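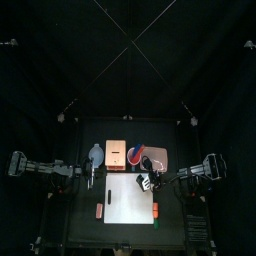
I have been using the Clikstead tumbler as a desk cup since November, and I have now bought a second one, so I thought it was worth a proper write-up. It is sold as a drinking cup, but I wanted it for pens and small tools. I chose the pink. It is a see-through pink and not a solid one, and against a black tabletop it still shows up well, even with other things on either side of it: a wooden box to the left and a clear container with a pink tint to the right. Long things lean. The red and blue item in the cup sticks out at a diagonal, and anything tall will do the same unless you pack the cup fuller.

Price and buying

I paid £5 for the first one, at the homeware shop in Drendham. The second came by post and cost the same before delivery. Delivery was nearly as much as the cup, so buy it in a shop if you can, or wait until you need several things. Mine arrived in a plain cardboard sleeve with no other padding. It was not damaged.

The seller's page has 3,018 ratings on it, most of them from people who drink out of it. I read a few pages of these before ordering and they were not much help for desk use. The usual complaint is that it holds less than expected. It is listed as 300 ml, so anyone wanting a large glass of squash should look at the next size up.

What fits

I keep two in use now. The one on my desk holds six or seven felt markers, a pencil, a steel rule and a small pair of scissors. That is about the limit. You can push more in, but then pulling one out brings its neighbour with it. The short rule is fine. A 30 cm rule is too long for it and will have the cup over if you knock the top end.

The other is at the craft table, which I share with my sister-in-law, Margit Dalen. She uses hers for brushes, handles down. Brushes suit it better than pens because they are light. She had been keeping them in a jam jar and says the jar was steadier, and I agree with her, though the jar was also heavier to move when the table was wanted for something else.

Very small things are a nuisance. Pencil sharpeners, rubbers and clips go to the bottom and you have to tip the whole lot out to reach them. You can at least see that they are down there, and that was the reason I went for a see-through one. With my old solid pot I used to buy clips I already had.

Stability

Fair when it is loaded evenly. Poor when there is one heavy thing in it and nothing else. I put a spoonful of clean gravel in the bottom of mine for a few weeks and it did stay put better, but the gravel got everywhere when I emptied it. I have since cut a piece of cork mat and stuck it underneath. It doesn't slide on the desk any more.

Cleaning

Felt pen on the inside comes off with washing-up liquid and a bottle brush if you get to it within a day or two. I left an uncapped green in there over a long weekend and there is still a faint ring. The outside picks up fingerprints and they show when the light is behind it. I give it a wipe when I dust. I haven't put either of mine in the dishwasher, so I can't say how it would hold up.

Colour

The pink is paler than it looked on the website. I don't mind this. If you are trying to match it to something, see it in person first. My neighbour Delphine Ridgeway ordered one to go with her curtains and sent it back. The refund took 5 days.

Compared with the others I tried

The Rirkix pot is the one most people will come across. It is wider, it has a divider down the middle, and it doesn't tip. It takes up a lot more room, though, and the divider makes two narrow halves that each hold less than you would think. It was more than double the price when I looked. For a big desk with a lot of pens I would still choose the Rirkix.

I also had a tin one from Lyons, the stationer's near the station. Cheap and solid, but noisy. Every pen you drop in makes a clang, and the rim had a rough spot on it which I had to file down. It now lives in the shed with plant labels in it.

Things I would change

A heavier base, first of all. I would also like the price sticker to be on the underside. Both of mine had it on the side, and the glue took white spirit and some rubbing to get off.

Would I buy it again? I already have, and I'd pay up to £7 for one. It does the job of holding a handful of pens where I can see them, and it is easy to pick up and carry to another table. If you want to keep heavy tools in it, get something else.

Four out of five.

Reviewed July 2023. I paid for both cups myself.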